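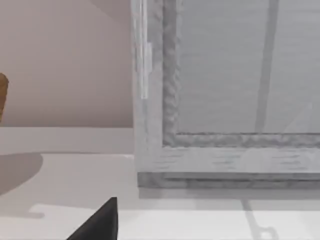
Le comptoir dans le simulateur, avec la grande boîte translucide à droite et un doigt noir de la pince en bas.

Depuis janvier, je passe mes soirées à comparer deux pinces pour mon projet de cuisine simulée, que j'ai nommé Kolleo. J'écris ici mes notes, surtout pour moi, mais peut-être aussi pour quelqu'un qui hésite comme j'ai hésité. Je m'excuse d'avance pour mes fautes, le français est ma troisième langue et je le soigne autant que je peux.

La première pince s'appelle Satach. Elle a deux doigts larges, parallèles, et un modèle de contact très simple. La deuxième, Zapata, a des doigts en forme de coin, qui finissent presque en pointe. Dans les deux cas j'utilise le même bras, le même contrôleur et les mêmes positions de départ, sinon la comparaison n'a pas de sens. J'ai fait 400 essais avec chaque pince.

Ma caméra est fixée au poignet. C'est un choix que je regrette à moitié. Quand le bras s'approche d'un grand objet, on voit bien la surface mais on perd presque tout le reste, et souvent un seul doigt reste dans le champ. Nahom Alemneh, qui a lu mon code, me conseille d'ajouter une deuxième caméra, placée plus haut et plus loin. J'ai essayé avec un angle de 30 degrés vers le bas. Le résultat est meilleur pour l'approche, mais le calcul devient lent sur ma machine.

Le plus difficile reste le verre dépoli. Le rendu met des reflets sur la paroi et aussi des traces grises sur le comptoir brillant, et mon détecteur de bords prend ces lignes pour de vrais contours. Au début j'accusais la pince — à tort. Satach fermait ses doigts 5 centimètres trop tôt, Zapata faisait la même erreur. J'ai donc perdu une bonne semaine à régler la force de serrage, alors que le problème venait de la vision.

Shuk-fan Lui m'a proposé d'entraîner le détecteur avec des éclairages différents. J'ai généré 3000 images en changeant la position de la lumière et la couleur du mur. Maintenant les erreurs sont plus rares, sauf quand une tache très blanche tombe sur le comptoir juste devant la boîte. Là, je n'ai pas encore de solution.

Pour le moment je garde Zapata. La pointe passe mieux dans les endroits étroits et je vois plus facilement où elle se trouve par rapport à un bord. Pour prendre un objet lourd, Satach est plus stable et je ne l'ai pas effacée du projet.

La prochaine étape est de remplacer mon contrôleur en position par celui de Sisitz, qui travaille en impédance. J'ai lu la documentation deux fois et je ne comprends toujours pas comment choisir la raideur de l'axe vertical. Si vous l'avez déjà fait, écrivez-moi dans les commentaires, je réponds en général le soir.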